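Ascombe Household Upkeep Notes
README

Welcome, and thank you for stopping by! Ascombe is a plain-text collection of home upkeep notes, one for every day of the year with a spare for leap years, so 366 entries in all. It started life as a very long list taped inside a closet door, and it has grown into something I hope other people can use, borrow from and argue with.

What you get

Each entry is a short note on one small job that fits in a morning or an evening. The notes are grouped by room and by season, and there are 24 seasonal checklists that pull related jobs together (the February one is my favorite, probably because I like any excuse to stay indoors with a screwdriver and a cup of tea). Every entry has 6 fields:

id – a number from 1 to 366
room – kitchen, bathroom, hall, yard and so on
season – when the job is best done
effort – low, medium or high
supplies – what to have on hand before you begin
note – the job itself, in ordinary sentences

Bathroom entries

The bathroom notes lean heavily toward hinges, seals and drains. Cabinet doors get their own little run of entries, and I'd suggest reading those together, as tightening one hinge often means adjusting its neighbor too. Please don't skip the one on wiping down door edges – it takes a minute and saves a lot of swollen corners down the road. 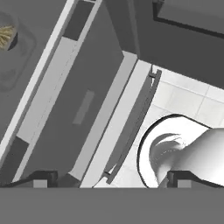
Bathroom, with the large dark grey cabinet door.

Kitchen entries

This is the biggest group by a good stretch, and the one I get the most mail on. It covers faucets, range hoods, pantry shelves and of course the refrigerator, which has a checklist all to itself. Work from the top shelf down, check the door seal by closing it on a slip of paper, and leave the coils for a day when you have the patience to move the thing.

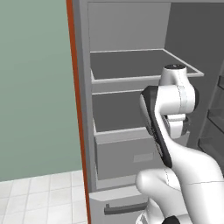 Refrigerator open, upper shelf clear.

File layout

notes/ holds the entries, one file per room
lists/ holds the seasonal checklists
extras/ holds the supply glossary and a printable calendar

Everything is UTF-8 text with tab-separated fields. If your spreadsheet turns the id column into dates, import it as text and all will be well again.

Versions

Version 2 is the current one. It merges the old Geltatia garden list into the yard file and drops the Putex stain notes, which repeated a lot of what was in the laundry file already. The ids did shift when I did that, so if you keep your own check marks by number, please save a copy before updating.

Known gaps

Gas appliances are left out on purpose; call a licensed person for those. Apartment dwellers will find the yard file fairly useless, and the seasons assume cold winters. The Khasawneh tile supplement is still being proofread and will go into extras/ when it's ready.

Corrections are very welcome. Put the entry id in the subject line and tell me what you would change.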